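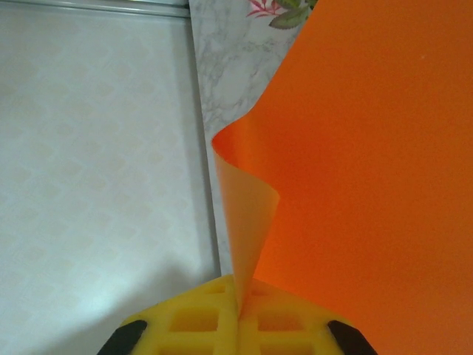 **danzer_k:** Can a machine handle thin, floppy stuff at home yet, like bin liners, wrapping film or plastic folders?

**Pandex:** Picking it up, mostly. Putting it where you want it, flat and without a crease, is still hit and miss.

**sotby6:** Bit generous. A rigid box stays the shape it was when you grabbed it. Film curls over as soon as you pinch one end, and then the edge you need is facing the wrong way.

**Pandex:** Soft ribbed pads help with that, you can grip lightly and still not drop it.

**sotby6:** Grip was never my complaint. It's knowing where the rest of the sheet has gone.

**Pirmin Sutter:** We pack at Brastier, 200 sleeves a shift on my bench. We tried an arm on it in June. It managed the stiff card all day but the film sleeves needed a person every 5 or 6 goes. I still do them by hand.

**danzer_k:** Was that suction or fingers?

**Pirmin Sutter:** Suction first, then fingers. Fingers were better – slower though.

**bench844:** One in six needing help isn't bad if you're stood there anyway. I'd take that for the washing up.

**sotby6:** On a bench, maybe. At home I don't want to stand there, I want to be out.

**danzer_k:** Shiny film must be awkward for the cameras too?

**Pandex:** Yes, anything you can see light through. Matt sheets are easier.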